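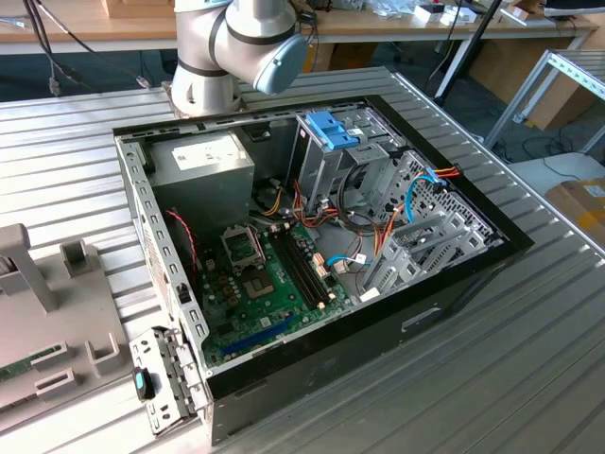

Side panel off, CPU socket open and empty, four RAM slots waiting.

# The old tower, opened up

So I finally got around to the big black desktop! I bought it off Irfan Bhutto for 40 dollars in February, and it sat under my desk until I had a free afternoon. I love this stage of a rebuild - you take the cover off and there's a whole little town in there (green board, blue expansion slot, far too many cables).

A few notes for anyone following along:

**The cables.** Orange, red, yellow and black, all heading from the power supply across the middle. I'm going to tie them back before anything else goes in, or I'll never get my fingers near the board.

**The drive cage.** Gray metal with a blue plastic release latch on top. I have a 600 GB drive in a drawer that I'd like to put in it, if I can find the screws.

**The socket.** The bracket is up, so the next job is picking a processor. I've got my eye on a used one from Okeo, and I'm hoping to keep the whole build under 700 dollars - we'll see! Thermal paste is on the list too.

More pictures when the memory gets here.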